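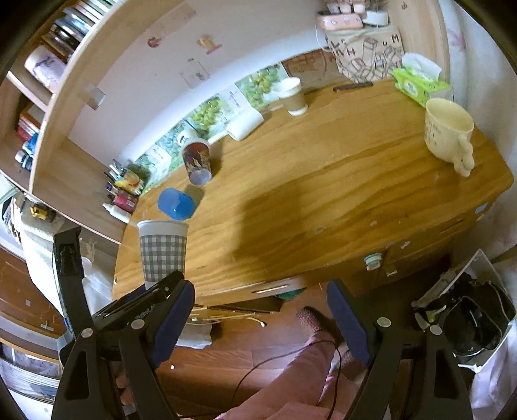

*The desk by the poster wall, paper cups and all.*

**Camness reading room wants your spare cups (and your desk stories)**

I've been writing up the small stuff at the Camness reading room for a while now, and I have to say the April desk clear-out is turning into my favorite item of the year! Everybody who uses a desk upstairs has been asked to get theirs down to bare wood before the new shelving from Betovano arrives, and there are 160 desks, so it's a big job.

I went up at 3 with a notepad and good intentions and mostly ended up looking at cups. Paper cups, mainly. The desk at the top of this page has a gingham one near the front, another with a brown sleeve way at the back, and a picture cup that's tipped right over with its lavender bottom showing. Then there's the cream mug with the sculpted handle, next to the lime-green tissue box (I want that tissue box). I'm hardly one to talk, my own desk had four mugs on it and one of them was from last fall.

The cups are worth saving, by the way. The seedling table downstairs starts plants in them, and last year they went through 187 before the weather warmed up. Rinse yours, poke a hole in the bottom and leave it in the crate by the stairs. Plastic tubs are welcome too if they're clean. Bottle caps go in the jar on the counter, and please check the floor for them, they roll.

Speaking of the floor, do look under there before you call yourself finished. Glasses, cloths, caps, all kinds of things end up down below, and the cleaning crew from Mussa will be moving furniture with the lights half off. I'd hate to hear a crunch.

Posters can stay up! I asked twice. The green fruit and leafy plants on that back wall are safe, and so is anything on the high shelves, shopping bags included, as long as it isn't leaning out over somebody's head.

The shelving budget is 4000, all of it raised at the winter book sale, and the boxes are supposed to be delivered through the Zustex depot before the end of the month. If you need an empty carton for your stuff, ask at the front counter in the morning, they go fast. I took two and I'm already eyeing a third.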